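Search this site Type and hit enter

Sleeping better in Fanundale

I'd wanted to talk to Felista Rweyemamu for ages – she writes the Miltura sleep newsletter, and I'm a terrible sleeper! We met in June over (decaf) coffee.

"People buy a new mattress first," she told me. "I ask what time they got up on their last day off." Mine was nearly 10, so I looked at my cup.

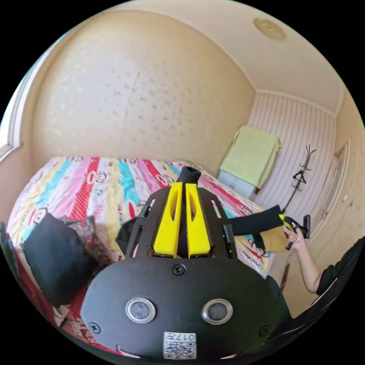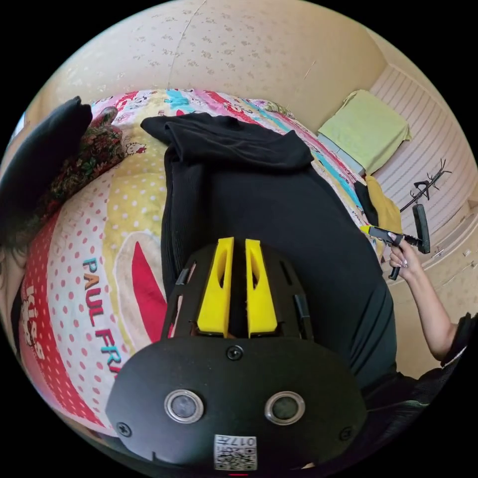 She grew up in Ondieki, over a bakery, and woke at four every day until she left home. "I loved it. I'd go down and get the first roll." She still keeps one wake-up time all year, even on vacation, and she won't look at a clock at night. I tried that for a week and only cheated twice. Her newsletter has 1,242 readers now and she answers their letters herself, mostly on the bus to Fevdale.

Comments

Jo: Tried the clock thing, my husband hid mine in the oven.

Pat M.: Does she say anything about naps?

Contact us | © Miltura | Back to top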